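Print this page
E-mail this page

Automated Vise Tending in Simulation: Project Report
Hanwood Technical College, Robotics Stream
13 December 2023

1. Purpose

The Tiston project was established in April to give senior students experience in programming a robot arm to load and unload a machine vise. All work covered by this report was carried out in simulation. Students were required to build the work cell, write the motion program and record the result of each run.

2. The Work Cell

The arm is mounted on an angled bracket at the rear of the work table, with the gripper hanging vertically from the wrist. The vise assembly is placed in the middle of the table and the parts tray to its right. A plate carrying additional blocks sits behind the tray.

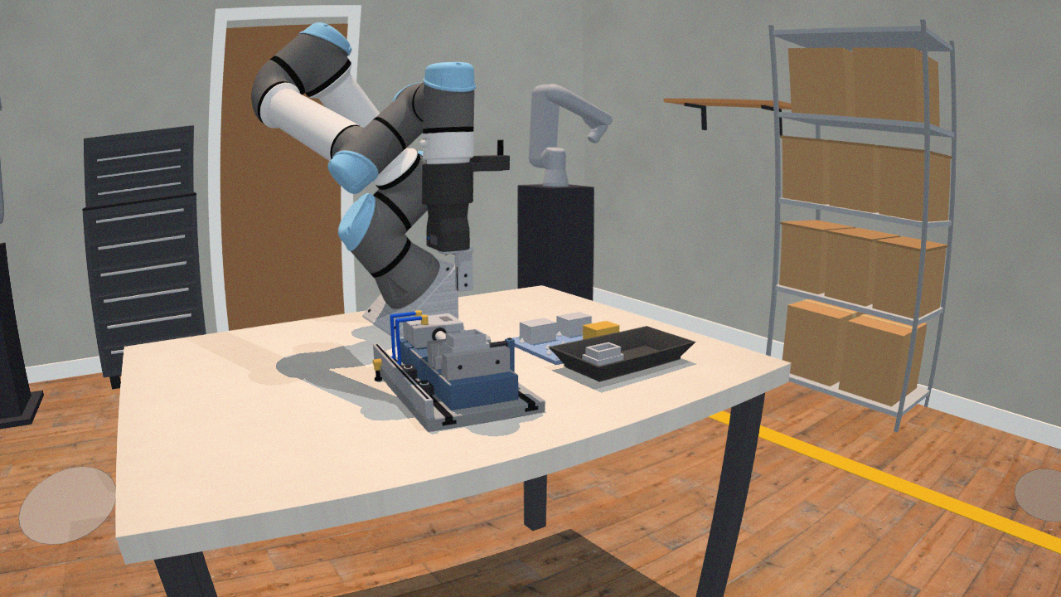

Positions were entered from a common origin at one corner of the table. The group adopted this convention after early programs, written from two different origins, could not be combined. Each student then submitted a pick routine and a place routine for review before the two were joined.

3. Test Program

The group completed 50 runs. A run was counted as successful if the part was seated against the rear jaw and the arm returned to its home position without contact. On this basis 48 runs succeeded. The remaining 2 were stopped by the collision check during the approach to the tray. The approach height was raised by 5 mm and the program was resubmitted.

Run logs were kept in Moneo, the college's record system, and were marked under the Goossens rubric for applied projects.

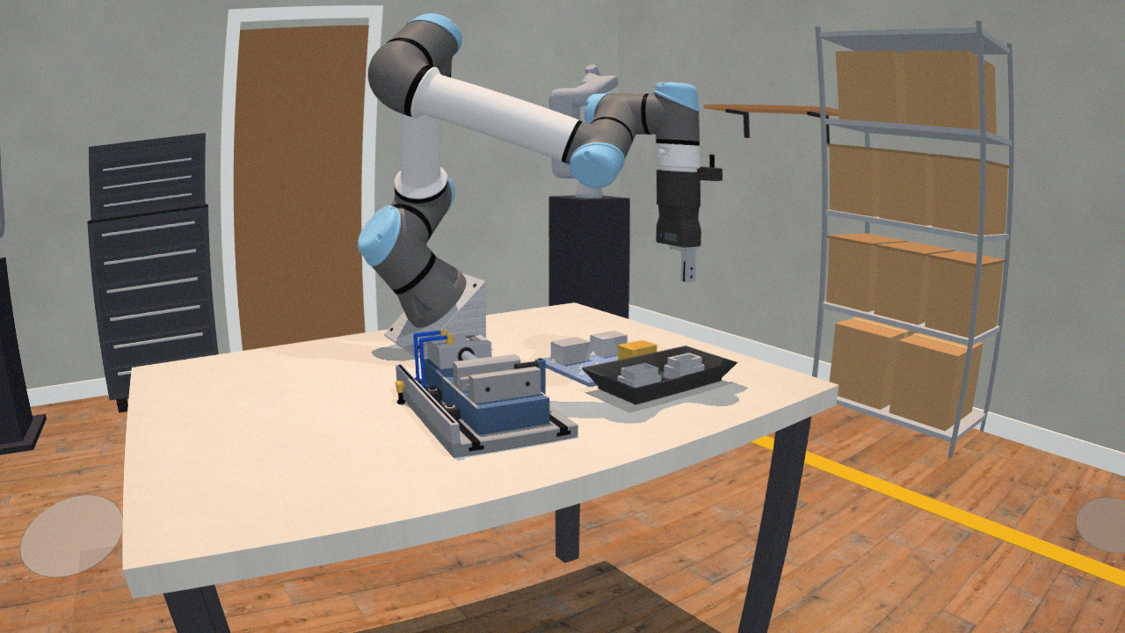
4. Recommendations

It is recommended that next year's group begin with the approved origin and tray positions. Gripper closing force was not modelled in detail and should be examined before the program is considered for use on physical equipment. Students should also be allotted more time for writing up their run logs, several of which were submitted after the due date.

Print this page
E-mail this page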